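Spent Friday tidying up our house rules for laundry tasks at Relley. The old document was up to 302 lines and people had stopped reading it. A few of the rules that survived, in case they're useful to anyone else writing their own.

Rule 1. Write down what counts as a successful grasp before the first run. Ours says the item is between both fingers and stays there until the arm stops. A corner caught on one finger is a fail, even if it gets to the right place.
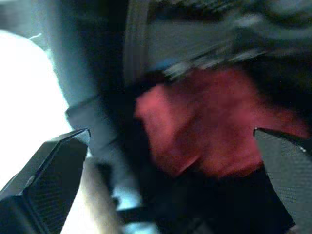 Rule 2. Keep the failed runs. Label them, give the reason in one line, leave them in the set. Adjoa Lamptey went back through 768 runs from the old rig and found the fails had been deleted by three different people using three different ideas of a fail.

Rule 3. The washing machine is unplugged at the wall for any task near the door or drum. Switched off at the panel doesn't count. The person running the session checks the plug and signs for it.

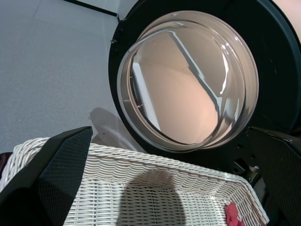
Rule 4. Speed near the door glass is capped lower than in open space. The cap lives in the config and can't be changed from the operator's screen. If you want it changed, ask Miłosz Szulc and put it in the log.

Rule 5. No hands in the basket while the arm is live. Stop, wait for the light, then reach in. We had 2 near misses in January, both from someone straightening a cloth that was fine as it was.

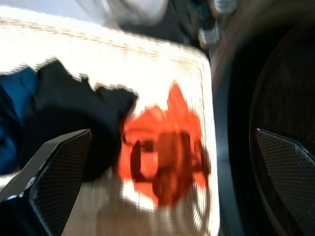 Rule 6. Don't arrange the clothes. Tip them in and leave them. If a layout has to be repeated, say so in the run notes so it isn't mixed in with the rest.

Rule 7. Wipe the finger pads and check them for lint at the start of each session. Amerley Agyeman wants this after every 20 grasps. We're trying it both ways for a fortnight.

Still arguing over who can restart after an emergency stop. At the moment it's anyone trained, and I'd like it to be a second person. If your lab has wording for that, please send it over.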